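Konine student build > Two-arm handover task, tray layout

balogh_ee
Posted 4/4/22
We have the two-arm cell at Polgate up for the club project. Task is tray work: both grippers come in over the tray, one from each side, and share the part. 171 logged runs so far. Left arm is fine. The right arm faults on a joint limit when it reaches past the middle of the tray. Current layout:

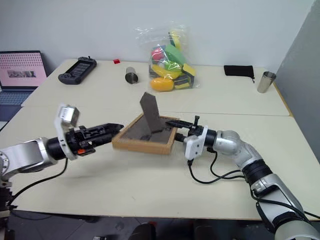 Both grippers at the tray, clear bag of toy pieces and steel cups behind.

Would you move the tray or the base?

ornberg7
Move the tray. Shift it towards the right arm and redo the offsets. Moving a base means a full recalibration of both arms, and you'll lose comparison with the runs you've already got.

tilt_and_yaw
Disagree. If it's a joint limit, it's the elbow pose and not reach. Seed the IK with a different start pose before you touch any hardware. We had the same fault in September and the tray was never the problem.

ornberg7
Depends on the solver. The Ornberg one ignores the seed half the time.

tilt_and_yaw
Not in the current build it doesn't.

kv_542
Separate point: look at the cables under the right arm. They hang in loops down on the tabletop. Tie them back along the links or one will snag on the tray edge. Same for the loop on the left arm.

balogh_ee
Noted on cables. Tried the new seed: fault gone on seven runs, came back on the eighth. Log line is 793 if anyone wants to look.

tilt_and_yaw
Post the joint angles either side of 793, all of them, not only the elbow.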